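Clirnideck is seeking 11 participants for a consumer review study at its Hanosholm office. Panelists read customer complaints and rate company replies.

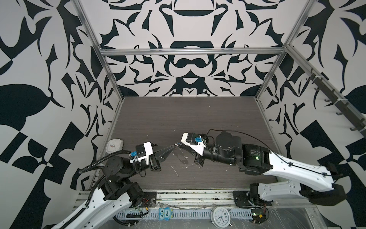

Sessions last 70 minutes. Applicants must be 18 or older.
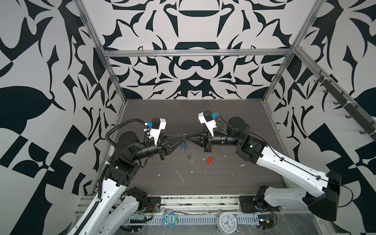

Two arms, grippers tip to tip

Apply to Meifang Xu by the end of May.

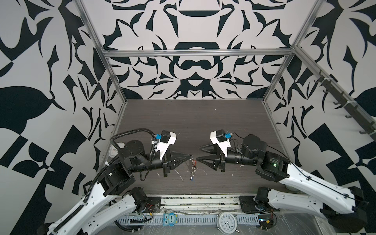 Patterned panels on three sides

Selected applicants will be notified by email.

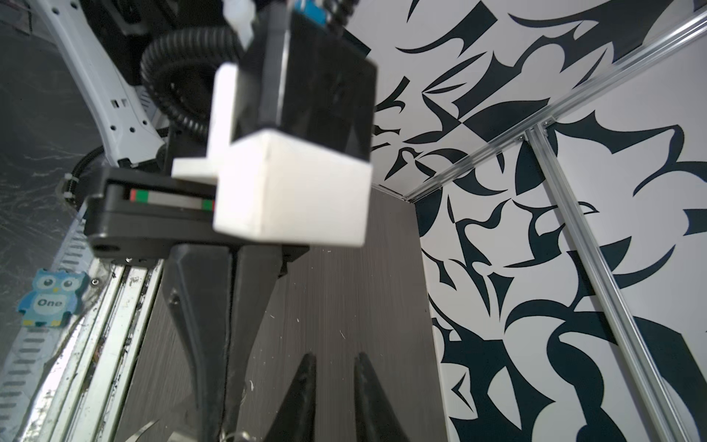 How many sessions must I attend?
Each panelist attends three.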